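Community Help > Equipment and Services > Handheld Grippers

Has anyone evaluated the Dikero handheld gripper service for furniture tasks?

Asked by Tanko Jibrin
Status: Answered

Our department is preparing a purchase recommendation for a handheld gripper collection service. The intended work is ordinary furniture handling: opening and closing drawers, moving loose boards, and fitting parts beneath a table. Two offers have reached the final stage. The first is the Dikero service, which supplies the handheld grippers, the head-mounted units and the processing of recordings. The second is the Uzor kit, which is sold outright and leaves the processing to the customer.

The Dikero offer is priced per operator for a term of 60 days and includes 200 hours of processing. The Uzor kit has no term. Our operators have no previous experience with either one.

I would be grateful for replies on the following points.

Does the gripper hold flat wooden parts securely when the operator must reach under a tabletop?

Is the housing too large for work at a drawer front?

How many people can work in one room before the service becomes difficult to manage?

Please reply from direct use where possible. Product literature has already been reviewed.

Answer 1 (accepted)
Ifeanyi Omoregie

Our office completed a review of the Dikero service at the Grusside workroom, and the written findings were filed on May 8, 2026. I was responsible for the furniture portion. The remarks below are limited to that portion.

On flat parts, the result was satisfactory. The two finger pads have a textured face and close from either side, so a board can be held by its edge and brought to the underside of a table at an angle. Long boards require more care than short ones. The weight of the far end turns the part in the pads, and operators should be told to take hold nearer the middle whenever the task allows it.
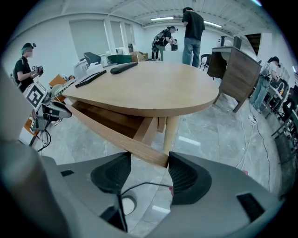
Operators should also be instructed to approach slowly. A quick approach was the most frequent reason for a rejected recording in our review, and the service counts rejected recordings against the processing allowance. This is stated in the agreement, but in a schedule at the back, and our purchasing staff did not notice it until the second invoice. I recommend asking for it to be changed before signature. Dikero agreed to a reduced charge in our case.

On the second point, the housing is bulky in comparison with the pads. At a drawer front this is a matter of wrist position. Operators who came from below, with the pads pointed up toward the drawer, had less difficulty than those who came from straight ahead. A shallow drawer is harder to manage than a deep one. We asked that the drawer be opened only part of the way on the first attempts and to its full length later.
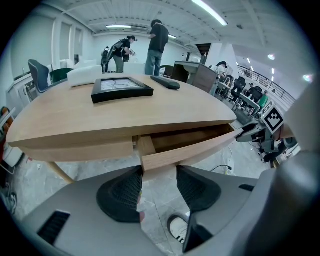

Handheld gripper below a partly open drawer, Grusside workroom.

On the number of people, I cannot give you a firm limit. Several people were able to work in the same room at Grusside. Charging and cable placement needed more supervision than the grippers did. Walkways should be marked out before the equipment is delivered.

The support desk replied to written requests within one working day, except in July, when replies were slower. Training took 7 hours per operator. The training manual is clear on fitting and startup and weak on care of the finger pads. We did not review the Uzor kit and I offer no comparison.

Answer 2

We have the Uzor kit. It works. You will need your own person for the processing, full time in our case, so the lower price is misleading. The pads wear out and spares are sold in pairs only.

Answer 3

Please check the file limit before agreeing to anything. When our school used Dikero, the account stopped accepting uploads at 1,024 recordings and the increase had to be requested by letter. It may have changed. I do not know about drawers.

Comment from Tanko Jibrin

Thank you for the replies. The information on rejected recordings is of particular use, and I have asked Dikero for the schedule in question. I have also written to them regarding the upload limit. Could Mr. Omoregie state whether the Tender plan was reviewed, or the standard plan only?

Comment from Ifeanyi Omoregie

The standard plan only. The Tender plan was not open to offices of our size at that time.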